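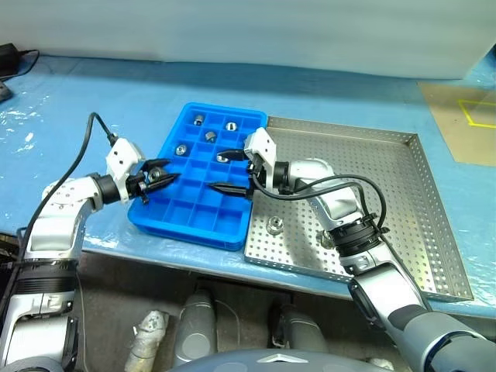

Posted by Tsung-han Huang, 06/10/2018
Filed under: Bench and Trays

Blue compartment tray on the work table, with the perforated steel tray to the right of it. Most of the lower cells are empty, and the silver pieces are spread over the upper ones. Two more of the same kind are standing on the steel.

Small metal parts take up a lot of our time at Tallach, and most of that time goes into keeping them where we can find them. This page is for the trays and the table. If you came for the finished assemblies, those are on the Burkov page, and the storage racks have a page of their own.

The blue tray

Plastic, with raised dividers and a small square cell for each piece. We tried deeper bins first. They held more, but parts ended up on top of each other and you had to tip the whole bin out to see what was at the bottom. With a grid, a quick look from above is enough. The color helps too – silver shows up well on bright blue, even at the far side of the table.

We don't fill a tray in any special order. Charmaine Coetzee likes to start at the top left and work across, and I put things wherever there is a gap. The only rule is one piece to a cell. Two in a cell will knock against each other when the tray is carried, and the edges pick up marks.

The steel tray

Stainless, shallow, with low folded sides and evenly spaced round holes in the base. It is larger than the blue one. We bought the first of these from Hsieh for 87 dollars and have gone back for more in the same size. The holes let rinse water and grit drop through, so we use them at the wash sink as well as on the table. Parts with a flat face can be stood up on the floor of the tray without much trouble. Round ones roll, and for those we lay down a piece of mesh.

Wash these with plain soap and a soft brush. A wire brush leaves scratches that hold dirt.

The table cover

Light blue. It was put on in October of last year, after the old top got too rough to wipe clean. A dropped part makes less noise on it and doesn't bounce as far. Charmaine wanted gray and I wanted white, so light blue was what we agreed on. Stains show, but they wipe off if you get to them the same day.

The parts

These go into the Flarkirus job, which calls for 298 pieces. We bring them to the table 15 at a time and leave the rest in the stock drawer. Smaller lots are slower on paper. In practice it is much easier to stop for lunch, come back and know where you were.

Anything with a damaged edge goes in the red cup by the door, not back in the drawer. The cup gets emptied at the end of the job and the count is written on the job card.

Notes

The compartment trays stack, but only when empty. Please take the last few pieces out before putting one on the shelf.

Spare steel trays are under the sink, behind the mesh.

If a divider cracks, set the tray aside for Charmaine. She trims down the broken ones and uses them for washers.

Next gallery: labels and drawers.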